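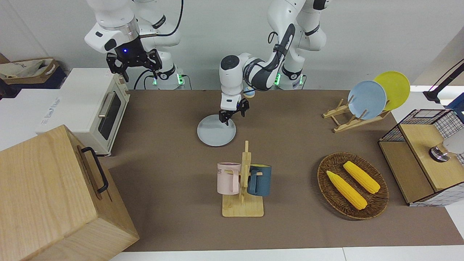

台面器物的布置，是本单元承接前一单元“小型备餐间的动线”之后讨论的主要内容。所谓布置，指在一块有限的平面上，为经常取用的器具确定位置、朝向和彼此间距，并使这种安排能够由不同的使用者维持下去。初学者往往先考虑美观，或先考虑把东西全部收起来，这两种做法在公用备餐间里都难以持久。本单元主张从取放动作出发。以木制杯架为例，两只马克杯挂在立柱伸出的短木钉上，一只浅粉，一只深蓝绿，杯架连同底座立在棕色工作垫的前部中央，使用者伸手即可取杯；浅灰色圆盘则平放在垫上，取盘与取杯属于两种不同的手部动作。把这两种动作区别开来，是学习以下各节的起点。

课程名称：公用备餐间的器物与台面管理
课程代号：676
开课单位：库罗尔顿（Kurolton）生活服务学院居住管理教研室
主讲：奥兰多·桑切斯（Orlando Sánchez）
上课地点：教学楼416室
本讲义供课堂使用，课前请通读第一节至第四节，第五节以后在课堂上结合操作讲授。

本单元学习要求

完成本单元后，学员应能说明台面分区的依据，能够为一组常用器具拟定位置方案并绘制平面草图，能够识别常见的摆放缺陷并提出改动办法。学员还应能用书面文字把方案交代给接手的人。最后一项在历年作业中得分偏低，请予以重视。

第一节　几个基本用语

一、台面与工作垫

台面指桌、柜或操作台的整个上表面。工作垫指铺在台面上、供放置器物或进行操作的垫子。二者在书写方案时应分开称呼。许多学员在草图中只画台面轮廓，不画垫子的边线，读图者便无从判断某件器物究竟放在垫上还是垫外。工作垫的作用首先是划定范围：铺了垫子的部分允许放东西和移动东西，没有铺垫子的部分留作过渡。浅色台面配深色垫子，边界容易辨认，夜间灯光较弱时尤为方便；台面与垫子颜色相近时，应在草图上以虚线注明边界。

垫子覆盖台面的大部分时，剩下的窄边不宜再用来存放器物。学员常把零碎物件推到窄边上，认为这样可以腾出垫面，实际效果是窄边上的物件一再被袖口带动，逐渐移到台沿之外。

二、常驻器物与流动器物

常驻器物指位置固定、日常不移动的器物，如小烤箱、电热水壶的底座、杯架、较大的木箱。流动器物指在一次使用过程中离开原位、用毕归还的器物，如杯、盘、碗、勺。布置台面时先定常驻器物，后定流动器物，次序不宜颠倒。

有些器物介于二者之间。杯架即是一例：杯架本身常驻，架上的杯子流动。对这类器物，应分别写明架的位置和杯的归还方式。方案中只写“杯子放杯架”是不够的，还应写明把手朝向哪一侧、挂在上层还是下层的木钉上。

三、正面与操作面

正面指器物在出厂时设定为朝向使用者的一面。操作面指使用者实际要接触、开启或观察的一面。小烤箱的正面与操作面通常重合，即装有门和把手的一面。木箱则不然，装有金属把手的一面是搬动时的操作面，取放箱内物品时的操作面可能在箱口。草图中凡遇操作面，一律以短箭头标出，箭头指向器物之外。

四、净空

净空指为了完成某个动作而必须保持无物的空间。净空分为水平净空与垂直净空。开烤箱门需要水平净空，从杯架上提起杯子需要垂直净空，也需要侧向的一点余地。净空在不使用时看起来像空闲的位置，所以最容易被占用。本讲义要求在草图上用斜线填充净空区域，目的是提醒使用者该处已有用途。

第二节　分区的依据

台面分区有多种做法。按食物种类分区，适合厨房；按使用者分区，适合合租住宅；按动作分区，适合使用者经常更换的公用备餐间。本课程采用按动作分区的办法，分为加热区、取杯区、盛放区和暂存区。

加热区安置小烤箱等有门、有热面的器具。加热区应靠近电源，操作面前方留出净空。加热区不设在人员经过最频繁的一侧，门打开后不得阻断通道。把小烤箱侧放，使门朝向台面中部而避开台沿，是一种可行的安排：门打开时占用的是台面上方的空间，站在台前的人不会正对门口。这种安排的代价是使用者须从侧面伸手，托盘抽出的方向与身体平行，初用者会感到不顺。是否采用，应视台面宽度决定。台面较窄时，侧放会使门前净空与取杯区重叠，宜改回正放。

取杯区安置杯架或杯盘。取杯区应当靠前，因为取杯是备餐间中最频繁的动作，且常由并不打算使用其他器具的人完成。取杯区后方可以安置较低的物件，不宜安置需要越过杯架才能取得的物件。

盛放区是一块保持平整的空位，供放置盘碗、分装食物。盛放区内可以有一只待用的盘，但不应堆叠存放。存放与盛放是两种用途，合在一处时，存放总会逐步挤占盛放。

暂存区收纳包装纸、塑料袋、抹布以及尚未归类的物件。暂存区允许一定程度的杂乱，条件是有明确的容器。纸箱、塑料筐、深色的收纳箱均可。容器的边沿即是杂乱的边界，物件高出容器边沿时即应清理。暂存区宜设在台面的侧端，不与盛放区相邻。

四个区的面积不必相等。按教研室历次课堂练习的经验，盛放区所占面积应当最大，取杯区最小，加热区与暂存区视器具大小而定。学员初次绘图时，往往给加热区留出过多的面积，而把盛放区压缩成器物之间的一条缝隙。

第三节　杯与杯架

一、挂放与倒扣

杯子的存放方式主要有挂放、倒扣和正放。挂放占用的台面最少，杯口与外界接触少，杯内余水容易散出，前提是杯把足够大，能够套入木钉。倒扣能够防尘，但杯口直接接触台面或垫子，垫子不清洁时反而不利。正放便于取用，灰尘容易落入，适合当日反复使用的杯子。

公用备餐间原则上采用挂放。杯把过小或没有杯把的杯子，另设托盘安置，不得勉强套在木钉的尖端。杯把只套住钉尖时，杯子看上去已经挂好，旁边的杯子被取走时稍有晃动即可滑落。检查时以手指轻推杯身，杯把应能在钉上略微转动而不外移。

二、木钉的使用次序

杯架通常由底座、立柱和若干短钉构成，短钉分布在立柱的不同高度与不同方向。挂杯时应先挂下层，后挂上层；先挂对侧，后挂同侧。两只杯子分挂左右，杯架受力大体平衡；两只杯子同挂一侧，底座较轻的杯架容易倾斜。课堂练习中请学员先在一侧挂杯，再补挂另一侧，体会底座的稳定程度有何不同。

取杯时的次序与挂杯相反。取走一侧的杯子后，如另一侧仍挂有较重的杯子，应顺手将其中一只移到空出的一侧。该动作在家庭中并非必要，在公用备餐间中建议养成习惯。

三、杯子的辨识

多人共用时，杯子的颜色和字样有助于辨识。颜色相差较大的杯子并挂，不易误取。杯身文字常常因清洗或角度的关系辨认不清，登记表上不宜只写文字内容，应同时写明杯身颜色。外壁与内壁颜色不同的杯子，登记时以外壁颜色为准，内壁颜色另记。

登记表格式如下，学员可照此抄录：

序号
杯身颜色
杯沿或内壁颜色
有无文字或图案
杯把方向（挂放时）
备注

备注一栏用于记录缺口、裂纹、杯把松动等情况。有缺口的杯子应即停用，不得因缺口较小而继续挂在架上。

四、杯架的位置

杯架高于多数台面器物，对视线的遮挡明显。把杯架放在台面前部中央，取杯最为方便，但会遮住后方较低的物件。后方如有小件器物，使用者须绕过杯架观察。解决办法有二：其一，将杯架移向左前或右前，使中央保持通透；其二，保留杯架的中央位置，将后方改作不存放小件的区域。两种办法都可以接受，学员在作业中须说明选择哪一种，并写出取舍的理由。

底座至工作垫前沿的距离，课堂练习统一取14厘米。该数值供练习时统一评判之用，在实际场所中可依台面深度调整。距离过小，杯子外摆时会超出垫沿；距离过大，使用者需前倾取杯，靠近台沿的一条则成为无用之地，随后必有他物填入。

第四节　盘

盘的问题比杯简单，容易因此受到忽视。平放的盘占据的面积大，取放时手指需要伸到盘沿之下，或者夹住盘沿的内外两侧。盘沿较浅、盘底平贴垫面时，手指不易伸入，许多人会先把盘推到台沿再抬起，这种做法应当避免。正确的做法是一手轻压盘的一侧，使另一侧略微抬起，或者双手从两侧同时托起。

浅色盘放在深色垫上，轮廓清楚，不易误碰。浅色盘直接放在白色台面上，轮廓较难分辨，弱光下有碰落的可能。因此待用的盘一律放在垫上，不放在垫外的台面上。

盘的周围应留出一圈净空，宽度以能放入手掌为准。盘与盘相邻时，二者的净空可以共用。盘与烤箱相邻时，净空不得共用，应当分别计算：烤箱门开启时扫过的范围之内不放盘，即使门很少开启也不例外。

成叠存放的盘另设盘架，置于柜内或墙面搁板，不在台面分区之内。本单元不讨论盘架，详见下一单元。

第五节　小烤箱及其周围

一、定位

小烤箱属于加热区的主要器物，一般最先定位。定位时依次确认以下各点：箱体四脚着于平稳的表面；电源线能够自然垂放，不受箱体压迫；门的开启范围内没有其他器物；箱体上方和两侧的间距符合该机说明书的规定。各机要求不同，讲义不作统一规定，学员应查阅说明书，不得凭印象填写。

二、朝向

门的朝向决定了周围器物的安排。门上装有横把手的，一般为向下翻开的门，但不可一概而论，定位之前应当在断电且完全冷却的状态下开启一次，量出门板伸出的距离，再在草图上画出斜线区域。带有深色玻璃的门在箱内无灯时难以看清内部，应在方案中注明：使用完毕须开门确认箱内无遗留物，不可仅隔着玻璃查看。

三、箱体的侧面

箱体侧面常印有字样或设有散热孔。有散热孔的一侧，不得贴靠纸箱、纸袋、布料以及其他易燃物。无论有无散热孔，装有纸张或塑料袋的容器都不宜长期紧靠箱体安放，两者之间应有清楚可见的间隔。若台面长度不足，首先移走暂存容器，把它放到台面以下或相邻的柜面上，再考虑移动烤箱。

四、清洁与检查

箱体外壁每日擦拭。擦拭应在断电冷却后进行，先顶面，后侧面，最后擦门和把手。奶油色、白色等浅色箱体容易显出水痕，擦后以干布收尾。托盘和碎屑盘依使用频率清洗，在值日表上单列一行。箱体背面与墙之间的积灰每月清理一次，清理时须两人配合，一人移动箱体，一人整理电源线。

第六节　木箱与其他大件

台面上的大件容易成为布置的障碍，也可以成为有用的边界。一只较大的木箱安放在台面的前角，会占去相当一部分近处空间，同时也挡住器物从该角滑出。是否保留，要看箱内物件的取用频率。箱内物件每日取用，木箱可留在前部；每周取用或更少，木箱应移到后部或台面之下。

木箱的把手应当朝向便于抓握的一侧。把手朝向台面内侧时，搬动者的手须伸入器物之间，容易碰到相邻的杯架和盘，搬动前应先把流动器物移开。把手朝向台面外侧时，衣物可能被挂住，突出的把手尤须注意。两种朝向各有不便，在作业中应依据木箱的实际搬动次数作出选择。

浅色原木箱体的表面纹理清晰，外观整洁，但未经充分处理的木面不耐水。木箱附近不设湿杯，不放未拧干的抹布。箱底与垫面之间如发现潮气，应将木箱抬起晾置，不得以毛巾塞入箱底了事。

暂存纸箱的管理另有要求。纸箱内的纸张和塑料袋应当区分：可再用的展平叠放，不可再用的当日清出。揉成团的纸和袋体积膨胀很快，一旦堆满，使用者便会把新的物件放到箱旁。纸箱放在另一件收纳容器或柜面之上时，须确认下方支撑面大于箱底，且纸箱不超出支撑面的边沿。

第七节　案例：萨拉萨尔宿舍备餐间的调整

萨拉萨尔（Salazar）宿舍楼每层设一间备餐间，供住宿学员加热食物和冲泡饮料。教研室于四月间应楼层管理员的要求，对其中一间作了台面调整。该备餐间的使用者超过20人，早间和晚间较为集中。调整前的主要问题如下。

杯子分散在三处，清洗后各人随手放置，寻找杯子的人往往要在台面上翻动盘碗。烤箱门正对入口，开门时后来者须停步等待。包装袋堆放在烤箱顶面。盛放区名义上存在，实际放满了调味瓶。

调整分两步进行。第一步只移走物件，不添置器具。烤箱顶面清空，调味瓶收入墙面搁板，包装袋改入纸箱，纸箱移到台面侧端。第一步完成后试用一周，管理员反映盛放区已能正常使用，杯子的问题依旧。第二步才添置杯架，并将烤箱改为侧放。

学员可能提出疑问：既然杯架终须添置，为何不与第一步同时进行。教研室的考虑是，同时进行则无法判断哪一项改动起了作用。若先买器具，原有的杂物未减，新器具便会成为又一件需要绕开的东西。课堂上曾有学员主张先买，理由是器具到位之后使用者更愿意配合。该意见有一定道理，在使用者意愿较低的场所可以参考。

调整后仍有未解决之处。烤箱侧放以后，左手惯用者取托盘较为不便，至今没有满意的办法。此外，杯架的木钉数少于使用者人数，部分杯子仍须倒扣于托盘。管理员曾提议再购一座，因台面宽度不够而搁置。

第八节　方案文书的写法

方案文书由平面草图、器物清单和维护说明三部分组成。草图以俯视角度绘制，注明台面的前沿，即使用者站立的一侧。凡文字中出现的左、右、前、后，一律以使用者站在前沿面向台面时的方位为准。以往作业中，有的学员以器物本身的左右为准，有的以读图者为准，同一份文书内前后不一，接手者无法照办。

清单先列常驻器物，后列流动器物。每件器物写明名称、颜色、所在分区和操作面朝向。颜色用通行的说法，避免使用商品色名。同类器物有两件以上时，以颜色或材质区分；颜色仍相同的，加注位置。

维护说明以短句书写，每句交代一个动作。以下为曼纳托（Manato）实习备餐间现行的维护说明，抄录供参考。

早间：
检查杯架，杯把应套入木钉根部。
工作垫如有移位，对齐台面前沿。
盛放区留一只盘，其余收回盘架。

晚间：
流动器物全部归位。
断开烤箱电源，冷却后擦拭外壁。
清出不可再用的纸和袋。
擦拭工作垫，垫下有水时揭开晾干。

每周：
移开杯架和木箱，擦拭其下的垫面。
对照登记表核对杯子，停用破损者。
检查木钉有无松动。

该说明没有写明由何人执行，是因为曼纳托另有值日表。学员的作业如不附值日表，应在每项之后注明执行人或执行岗位。

第九节　课堂操作

操作在416室进行，两人一组，使用室内的台面和器具。各组先将流动器物移至备用推车，再按本组草图安放常驻器物，最后安放流动器物。安放完毕后，由邻组一人按照本组的文字说明完成下列动作，本组成员不得口头提示。

取一只杯子，放到盛放区，再按原来的方式挂回。
将盘从垫上托起，转身后放回原位。
打开烤箱门，检查箱内，关闭。烤箱在操作期间不通电。
从暂存容器中取出一只袋子，展平，放回。
抓握木箱把手，在不抬起木箱的情况下判断搬动路线。

邻组成员如中途停顿、询问或碰到其他器物，由记录人写在草图的相应位置。记录只写发生了什么，不作评语。随后本组依据记录修改方案，只允许改动其中一处，再请同一人重做一遍。规定只改一处，是为了让各组在若干缺陷中作出取舍。

操作结束后恢复原状。杯架上的杯子依登记表挂回，圆盘平放于工作垫上，纸箱归到侧端。各组自带的器具请自行带走，不得留在暂存区。

第十节　作业与思考题

作业一：选择自己住处或工作场所的一处台面，绘制现状草图，标出操作面和净空。现状草图应如实反映，不要求整洁。

作业二：在同一台面上拟定调整方案，附器物清单和维护说明。调整方案中不得添置新器具。如认为确有必要添置，另纸说明，不计入方案。

作业三：请一位不了解该方案的人依照文书完成布置，记录其与草图不符之处，并说明不符之处应归于草图、清单还是说明。

思考题供讨论使用，不交书面答案。

同一座杯架，放在前部中央与放在一侧，对左手惯用者和右手惯用者各有何影响？

工作垫覆盖台面的大部分与只覆盖盛放区，在清洁工作上有何差别？

暂存区若改为带盖的容器，使用者会减少存放，还是会把物件放到盖上？请结合所见场所说明。

木箱内改放备用杯盘之后，是否仍应归入大件处理？其位置是否需要变动？

作业装订成册，封面写明课程代号和姓名，于下一单元开课前交至教研室。选择苏姆霍尔姆（Sumholm）教学点上课的学员，交该教学点前台转递。草图可以手绘，线条须清楚，斜线区域不得以涂黑代替。

附：常见缺陷对照

杯把只套住钉尖。改为套至根部，杯把过小者移入托盘。

杯架单侧负重。将较重的一只移至对侧，或更换底座较宽的杯架。

烤箱门前放盘。移盘，不移烤箱。

烤箱侧面紧靠装有纸和塑料袋的容器。移开容器，留出间隔，并在维护说明中增写一句。

盛放区堆叠盘碗。只留待用的一只，其余收入盘架。

草图未画工作垫边线。补画，并核对每件器物在垫上或垫外。

清单只写“杯子若干”。改为逐只登记。

维护说明出现“保持整洁”一类文字。删去，代以具体动作。

左右方位前后不一。统一以使用者面向台面为准，全文重新校对一遍，尤其注意由他人代写的部分。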